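Stretched out elastic waistband, replace it or give up?
Sewing & Mending > Alterations and repairs

hemline_hanan
May 15, 2019
Okay, long time reader, hardly ever post. I have a pair of olive twill pull-on pants that I live in, and the elastic has died. They slide down when I put my phone in the pocket. The twill itself is still great and I refuse to toss them over a strip of elastic! My problem is that the elastic isn't in a casing I can just open up. It's stitched straight through in several rows, so it's all one gathered thing. Has anyone taken one of these apart? Is it worth it? I paid 11 dollars for them at the Matar outlet, so my husband thinks I'm nuts, but I can't find the same cut anywhere.

bobbinbrain
Not nuts. Good pants are hard to find. You've got two ways to go. One is pick out every row of stitching and put in new elastic. Two is cut the whole waistband off and sew on a new casing from other fabric. I always go with the second one. Life is short and seam rippers are tiny.

quiltless
Going to disagree with bobbin here. If you cut the band off you lose height, and on a pair with slanted pockets you can run into the top of the pocket bag before you know it. Then you've got a real mess. Pick the stitches. Put on a movie, get a good lamp, do it an inch at a time.

bobbinbrain
I've cut off plenty of bands and never hit a pocket bag. You measure first, lol.

quiltless
And I've fixed two pairs for a neighbor who measured first.

vesedthorpe_vic
Before anybody cuts anything, try the cheap trick. Turn them inside out, run some round cord elastic between two rows of the old stitching with a bodkin, and knot it. It's ugly on the inside but it bought me a whole extra summer on a pair of hiking pants. Does not work if the rows are stitched really close together though.

Also what kind of elastic are you guys using these days? The sewing counter in Vesedthorpe only carries the soft white stuff and it folds over on itself by the second wash.

hemline_hanan
Vic, I like the lazy option! I'll look at how far apart the rows are tonight. And quiltless, mine do have slanted pockets, so now I'm scared. Adding a couple of pictures of olive twill pants.
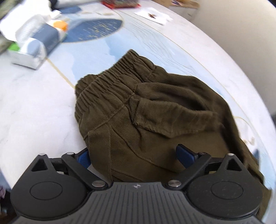
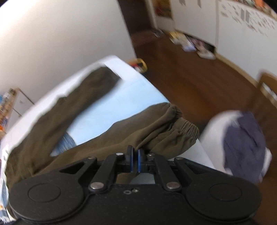

quiltless
My vote hasn't moved. Seam ripper, from the inside, and start at the center back where a wobble won't show. Cut every third or fourth stitch on the one side and then pull the thread from the other side, it comes out in long pieces and you don't chew up the twill. Mark center front and center back with chalk before you take out the last row or you will be guessing.

bobbinbrain
Fine, fine. If you go that way, cut the new elastic to your waist minus 2 inches and pin it in quarters. Stretch as you sew, both hands, one in front of the needle and one behind. Don't pull so hard the needle bends. I learned that on my old machine and had a piece of needle go flying past my ear.

mossandthimble
Can I ask a dumb question, does the stitch matter? I did a pair of kids' pants with a plain straight stitch and every thread popped the first time he sat down.

bobbinbrain
Not dumb. Longer stitch and really stretch it, or a narrow zigzag. Straight and short will pop every time.

Nisreen Abou Jaoude
Hi all, I did alterations at a dry cleaner for years and I'd argue with both camps a little. The stitched-through look is pretty but it wears out elastic faster, because every needle hole is a weak spot. When I redo one I take out the rows, press the fabric flat with plenty of steam, and turn it into a plain casing with one wide piece of non-roll elastic. You keep the height, so the pockets are safe, and next time you only have to open a little gap to change it. To stop it twisting, stitch in the ditch at each side seam.

For the elastic question up above, I like the Flundora knit one. The Flarkeo is stiffer and some people prefer that for heavy fabric, but it made my waist itch.

quiltless
Okay, that's a better answer than mine. Though I do think a plain casing looks bulky on twill.

Nisreen Abou Jaoude
It can! Trim the old seam allowance if there's a thick ridge in there. And wash the elastic before you cut it.

vesedthorpe_vic
Wash the elastic?? I have never once washed elastic.

Nisreen Abou Jaoude
Hot wash, then dryer. Some of it shrinks and then the pants are too tight and everyone blames the cook.

hemline_hanan
You are all wonderful. So I checked, and the rows are too close for Vic's cord trick, I couldn't even get a bodkin started. I'm going with Nisreen's casing. It took me nearly 7 minutes to get four stitches out, so see you in September, I guess. Does anybody have a seam ripper they love? Mine came free with the machine and it's about as sharp as a spoon.

mossandthimble
Get one with a fat handle. Your thumb will thank you.

bobbinbrain
Still say cut it off. But yes, fat handle, and buy two of them, they go dull quicker than you'd think.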